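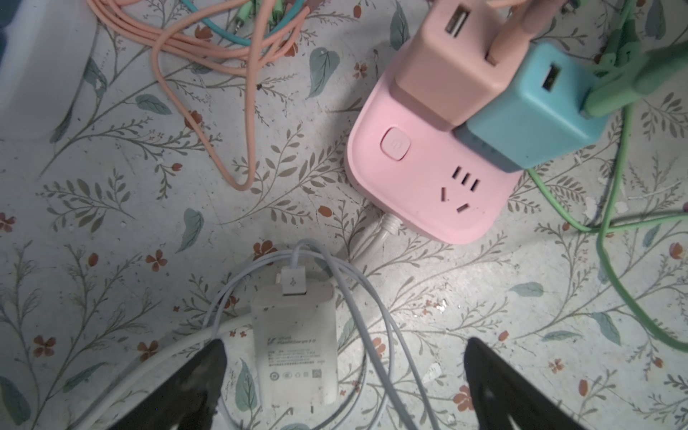
The pink power strip, with two chargers in it.

March 18, 2020

In our flat in Surkside the sockets are all in the wrong places. The building is old and each room has 2 of them, usually behind the heaviest furniture. So I have learned some things about cords, chargers and extension leads, and I write them here for other people who live in such houses.

**Make one place for charging.** Before, we had chargers in the bedroom, in the kitchen and behind the sofa, and every evening somebody was looking for one. Now all small things are charged in one corner. It took my family one week to accept this.

**Write on the plugs.** I use a strip of paper tape, folded over the cord like a small flag, close to the plug. On it I write "lamp" or "radio" with a ballpoint pen. A marker looks nicer but it becomes gray and unreadable after some months. My neighbor Candela Iglesias uses colored thread, which is prettier, but then you must remember the colors.

**Read the number on the strip.** Under most power strips, or on the side, there is printed how many watts it can carry. Our kettle alone needs 2000, so the kettle has its own wall socket and the toaster too. Heaters, irons and the washing machine also go directly to the wall. And never plug one strip into another strip, even when the cord is so short that you want to cry.

**Do not roll the cord tightly.** A long extension lead which is rolled on itself can get hot while in use. Lay it out in wide loops, not under the carpet.

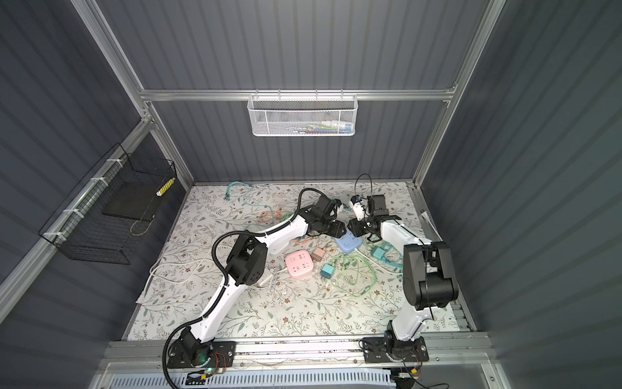 For winding a cord which goes back into the drawer, I do it in an easy circle, as big as a dinner plate, and close it with a strip of old fabric. Rubber bands are not good for this. After one summer they stick to the plastic and you have to scratch them off with your nail.

**Dust.** Once in a month I unplug everything and go over the plugs with a dry brush. I use a pastry brush that lost half of its hair. For sticky marks on the outside of a charger, a cloth which is only a little damp, then a dry one, and wait before you plug it in again. No spray, please.

**Cords on the table.** If a cord must cross the table, fix it to the edge with a clothespin. Liam Geraghty from the Miswood repair evening showed me this one. He also says to pull always at the plug and never at the cord. Everybody knows it and I still catch myself doing it.

**When to throw away.** A plug that is brown at the pins, a strip that smells or makes a humming sound, a cord where you can see the inner wires – these I don't repair with tape. They go to the electrical waste box. Last June I took there a bag with more than 68 old chargers and cords, from my drawers and from my mother-in-law's. Only the black one from the old Vorora radio I kept, and it is still in the drawer with the candles.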